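Gripper comparison: small caps and soft toys

The Clirkholm bench has been running two sets of fingers since August, and we now have enough runs to say something about them.

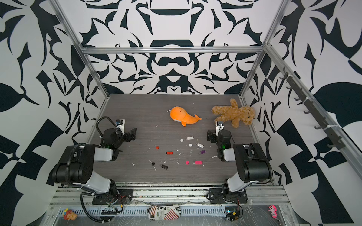

The Kadel fingers are short and stiff, with a flat pad. The Cabello fingers are longer and give a little at the tip. Both sets bolt onto the same gripper body, so the arms, wrist cameras and controller settings stayed the same all the way through. Each set did 300 attempts at putting the cap back on a USB flash drive, one arm holding the drive and the other bringing the cap.

Kadel did better on caps. The stiff pad holds a small part square, and most of the misses came from the camera side, where the finger hid the open end of the cap in the last bit of travel. Cabello tended to let the cap roll as it closed. We cut the closing speed three times and it helped some, but not enough to catch up.

Plush toys went the other way. The longer fingers pick up a good fold of fabric and keep hold of it. Kadel pinched the fur and slipped off, mostly when lifting from the middle of the toy.

Changing fingers takes 5 minutes per arm, plus a fresh zero on the controller. Skip the zero and the grip width reads wrong – ticket 2514 has the details.

Ignacio Pastor is mixing the sets next, Kadel on the left arm and Cabello on the right. Trirau has also offered a sample pad with a softer face, and we will fit it when it arrives. If you want bench time before then, write your name on the sheet by the door.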